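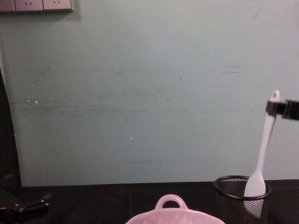 Annelore Eichhorn would not have painted the stairwells at all, and she told the housing association so in a letter of two pages. Old distemper, she wrote, should be washed back and left to show its age until someone could say what lay under it.

The association in Steinbach had other obligations. It manages 433 apartments, most of them built for mill families, and its rules require that shared walls be repainted when a third of the leases in a building have changed. By August the work had reached the blocks along the river, where many kitchens and landings still carry the pale greens once ordered by the barrel.

Green of this kind was the standard color of public rooms for decades. Hospitals took it up first, on the view that it rested the eyes of surgeons, and schools, offices and laundries followed. The paint was cheap to tint and easy to match — a matter of some weight to a landlord who expected to patch it every spring.

Residents do not agree on its merits. Several tenants in the Stutum block asked to keep it. Others, offered a choice of 6 shades, picked the whitest on the card. The association now scrapes a small test patch in each building before work begins and records the layers it finds. One landing gave up a brown, two creams and a blue that no invoice mentions.

The samples are kept in shallow drawers at the district archive, 200 to a cabinet, and may be seen by appointment. Eichhorn has been twice. Her second letter, shorter than the first, asks that the blue be matched and used on the landing where it was found. The association has referred the request to its paint supplier and expects a price before the winter leases are signed.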